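**Cotness, March 2022.** New practice kitchen at the Gelalach centre opens to families this week. Marble-look worktop, blue-green mosaic tiles behind, jars and canisters lined up along the wall.
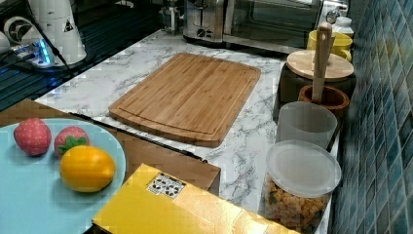 Sessions run 20 minutes, 8 children at a time. Toy fruit for the little ones, strawberries mostly. Real food comes in September, if the money holds.
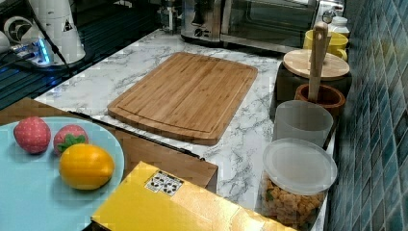 Totico paid for the worktop, £509 all in. Chopping boards get a proper scrub after every group and the toaster oven stays off untill the grown-ups class. Booking is at the front desk, no phone calls please.
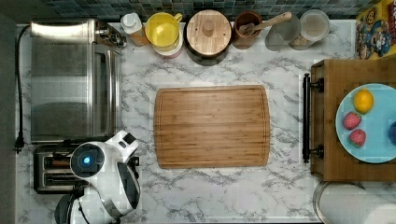
Dezső Szekeres wants the plugs kept well back from the edge before any under-fives come in, and said so twice at Monday's meeting. It's on the list.

Second worktop from Nikolaidis is due in about 2 weeks, fitting to be confirmd.

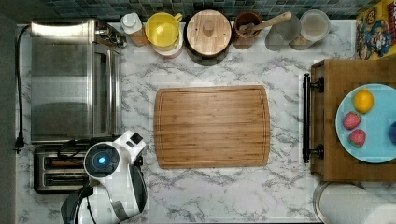
More evening slots would help, according to Tanko Olaniyan, as the afternoon ones clash with school pick-up. Times for April go up on the door Friday.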